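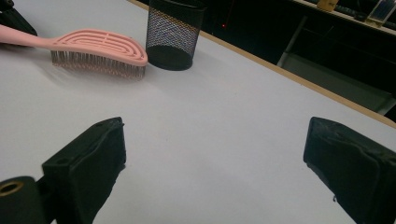 Trurnach Hand-Held Gripper Pair, with House Rules Booklet

The Trurnach is sold as a pair, one gripper for each hand, for teams who record everyday tasks by hand and want the recordings to be worth keeping. Stendholm has been shipping it since October, and the question we get most (after "when will mine arrive?") is how to set up a table and a routine that everyone in the building will follow. So every pair now comes with a printed booklet of house rules, and we've put the heart of it on this page for anyone who'd like to read before buying.

Setting the table

Start with a plain, light top, and wipe it down before each session. Put out only what the task calls for. A hairbrush and a pen cup are plenty for a first afternoon, and you'll be surprised how much there is to learn from a brush! Bristles, slots, a smooth handle – each one asks for a different approach, and your operators will find their own favorites if you let them. Leave open table between the objects and the near edge so both hands have somewhere to come in from. 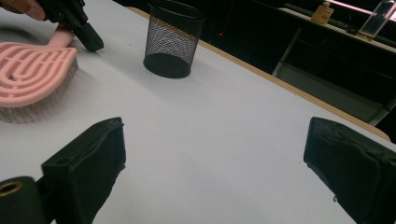

Pink brush and mesh cup on the table, with a second gripper coming in at the upper left.

House rules for two hands

One gripper moves toward an object while the other waits, unless the task sheet says both.
Keep your fingers on the grip and behind the jaws at all times.
Nothing sharp, hot or breakable until an operator has logged 17 practice runs.
Take a break after 10 runs. Tired wrists make jerky recordings, and we do mean wrists, so please look after yours.
If you drop something, stop, mark the run as dropped and begin a new one. Please don't delete it. The people reading your data will want to know.

Checking the linkage

Before the first run of the day, close the jaws all the way and look straight down the seam. Then look at the brass eyelets on the arms, left against right, and open and close the jaws 5 times with nothing in them. Any grinding or sticking, set the gripper aside and use your spare. The whole check takes almost 11 minutes the first time and far less once you know the tool.

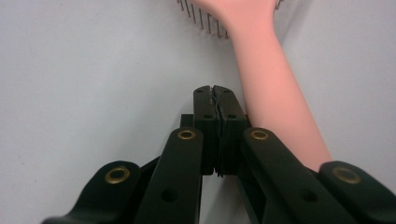
Jaw fingers closed, with the brass eyelets in view on both sides of the linkage.

When a helper hands over or holds an object, agree on a spoken word for "ready" and another for "let go," and use the same two words all day long.

What's in the box

Two grippers, left and right
House rules booklet
Laminated daily check card
Gerinska soft carry case

Spare jaw fingers and the Nic Aodha table clamp are sold separately. Booklets can be reordered at no charge with any parts order.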